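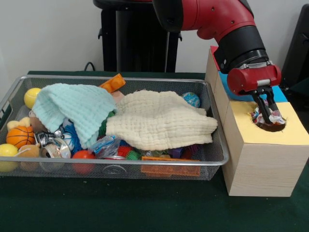

Toy library

A toy library is a lending service that lets families, schools and child care centers borrow toys, games and puzzles in the same way that a public library lends books. Some toy libraries are run by a town or county, some are part of a larger book library, and others are independent clubs supported by member fees. The items are usually lent for two to four weeks and must be brought back clean and complete.

Toy libraries serve mainly children from birth to about school age, though many also hold board games for older children and adults. Some specialize in items for children with disabilities, such as switch-operated toys, large-piece puzzles and textured fabrics.

Contents
1 History
2 Collections
3 Membership and lending
4 Sorting and cleaning
5 Lost and broken items
6 Notable collections
7 See also

History

Lending toys to families became common in the twentieth century. Early services in the United States grew out of hard economic times, when many parents could not afford to buy playthings. Later services in Scandinavia and Britain were set up with a stronger focus on children with disabilities and on giving their parents a place to meet.

From the 1970s on, toy libraries opened in many countries, often in church halls, health clinics and school buildings. National associations were formed to share advice on safety, cataloging and insurance. In recent years the toy library has also been discussed as part of the wider sharing economy, along with tool libraries and clothing swaps, as a way to cut household waste.

Collections

Most collections are divided by type of play. Common groups are:

Baby toys, such as rattles, soft blocks and activity mats
Construction toys, such as building bricks, wooden blocks and train track
Pretend play, such as play food, dress-up clothes and dolls with bedding
Puzzles and sorting toys
Games
Outdoor and ride-on toys
Sensory items, such as fabric squares, scarves and bead frames

Construction sets are among the most borrowed items and also among the hardest to manage, as a single set may have hundreds of parts. Many libraries split large sets into smaller bags, each with its own number. The collection at Hurnmont, for example, keeps one large brick set as 11 separate loans, and a family may take any two of them at a time.

Cloth items are handled in different ways. Some libraries catalog every piece of doll bedding or dress-up clothing. Others treat cloth as loose stock, which can be taken along with any other loan and is not recorded.

Membership and lending

A family joins by filling in a form and, in most places, paying a yearly fee. Fees are often lower for families who agree to work a few shifts a year at the desk. Public toy libraries within a book library system usually charge nothing and use the same card.

Each item is given a number, a photograph and a list of parts. The list is taped to the inside of the lid or kept on a tag tied to the bag. At checkout the borrower is given a copy, and at return the desk worker checks the parts against it. A limit on the number of items per visit is usual. Large items such as slides and play kitchens often have a separate booking list.

Late fees vary. A number of toy libraries have dropped them and instead stop further borrowing until the late item comes back.

Sorting and cleaning

Returned items go through a sorting step before they are put back on the shelf. Mixed returns are common, with pieces from several sets coming back in one bag, often along with things that belong to the family. Sorting is normally done at a table with a plain dark surface, where small parts are easier to see.

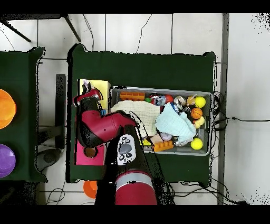

Toys and cloths together in a gray bin, with orange building bricks among them.

Hard plastic toys are washed in warm soapy water or wiped down, then air dried. Wooden toys are wiped with a damp cloth and are not soaked, as the wood may swell or crack. Cloth items are machine washed. Toys with batteries are opened, checked for leaks and wiped. Bath toys that hold water inside are not lent by most libraries, as mold can grow where it cannot be reached.

Toys for children under three are also checked for loose parts. Many libraries use a small-parts tester, a short tube of a set size. Any part that fits fully inside the tube is considered a choking hazard for that age group.

Lost and broken items

Missing pieces are the most frequent problem. Practice differs on whether the borrower must pay. A common rule is that a set is still lent if it can be played with in full, and the parts list is changed to match. A puzzle with a missing piece is usually withdrawn, although some libraries make a replacement piece from card or wood.

Spare parts are often kept from withdrawn sets. Bricks, wheels, play food and game pawns are stored by type and used to fill gaps in sets that are still in use.

Notable collections

The Stakcombe Toy Library was founded by Larysa Pasichnyk, a retired kindergarten teacher, with 61 toys donated by neighbors. It later moved to a former shoe store and now holds 557 cataloged items. Its printed guide to parts lists, written by Pasichnyk and Uliana Karpenko, has been used by several smaller libraries in the area.

The Hurnmont collection is part of the town's public library and is open to any cardholder. It has 400 items, most of them for children under six. A separate room for board games opened on 3/27/22.

The Rowlands Lending Room serves families through a children's clinic. Items are chosen by the clinic's therapists, and loans may run for as long as three months. Yevhen Bilyk, its first coordinator, introduced picture labels so that children could choose toys without reading. The room is closed each April for a full stock check.

See also

Book library
Library of things
Tool library
Toy safety
Early childhood education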